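4.3 Checking the grasp labels before export

Cudex Label reads the recorded session and proposes a grasp state for every frame: open, closing, held or released. The proposal comes from the finger width signal and from the image together. Please check it by eye before you export to the Prerard planner.

Before you start, the session must be synchronized (section 4.2). If the status field still shows "offset unknown", go back and finish that section first.

1. Open the session from the Nokard project folder. A session of 1,531 frames needs a short time to load. Wait until the bar under the timeline is full.

2. Set "Minimum hold" to 800 ms. Shorter contacts are then marked as touch and are not used as held.

3. Press Propose. The timeline gets colored segments, and the list on the right shows each segment with its start frame.

Note: The proposal does not overwrite labels you made by hand. To replace these also, choose Propose — All.

4. Click the first segment with the state held. Step through it with the arrow keys. Both fingertip pads should press on the object in every frame of the segment.

5. Look carefully at soft packages. Shiny film can give false edges, and the object mask may then break in pieces or continue onto another package on the table. In a frame like the one below, the mask must include the red part and the white part of the snack bag, and leave out the clear package of dark flakes on the right.
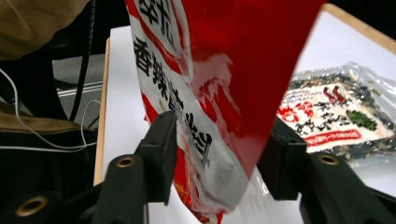 6. If the mask is wrong, press M and paint the correction. Then press Spread to carry it to the next frames. Stop at the frame where the grasp changes.

7. Press Accept. The segment number turns green.

CAUTION: Do not change the image scale after step 7. The masks are stored in pixels and will not follow the new scale.

Error messages

E142 — The finger width signal has a gap. Repeat section 4.2.

E630 — A held segment has no mask. Open the segment and do step 6 again.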